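Setting Limits Before the Gripper Closes

By Montserrat Casado

298 shares | 30 comments

Most shops that run hand-held grippers for task recording have a safety sheet for the robot arm and nothing for the tool itself. Wernholm had the same gap until its lab wrote a bench procedure, now at version four and 70 lines long. Siramard adopted it in August with few changes.

The procedure starts with the fingers. Pads are inspected at the start of each shift and replaced when the facing lifts at any corner. A pad that sheds fiber changes its grip on small parts, and the change does not show in the log until someone compares early runs with late ones. Fastener holes are checked for play with the jaws open. Any tool that has been dropped goes back to calibration, even if it still closes square.

Work surfaces get a section of their own. Loose material such as grains or powder may be handled only on a light, plain board that can be lifted off and cleaned as one piece. The board is replaced after 200 runs, or sooner if it dents.
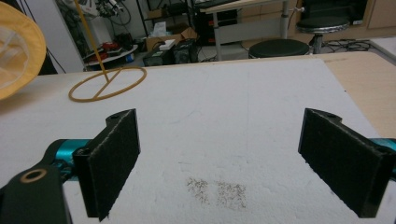
Floor conditions took longer to settle. Grewal, the contractor that audits both sites, wanted every cable off the floor within reach of the operator. Wernholm argued that a moving operator is at risk only along the path actually walked, and that the path should be marked and kept clear. The final text follows Wernholm on the path and Grewal on stools, which must be pushed back before a run starts.

Recording rules are shorter. The operator names the task, states the start position and holds still for two seconds with the jaws open. A run with a bumped fixture is kept and tagged — never deleted — so that failure rates can be worked out later. Tags come from a fixed list. Free text is allowed only in the notes field.

The weak point is training. Siramard requires 30 supervised runs before an operator works alone, while Wernholm leaves the number to the shift lead. Fliltness, a smaller shop that uses the same sheet, has asked for a single figure in version five.

Contact the editors | Copyright 2026 | Back to top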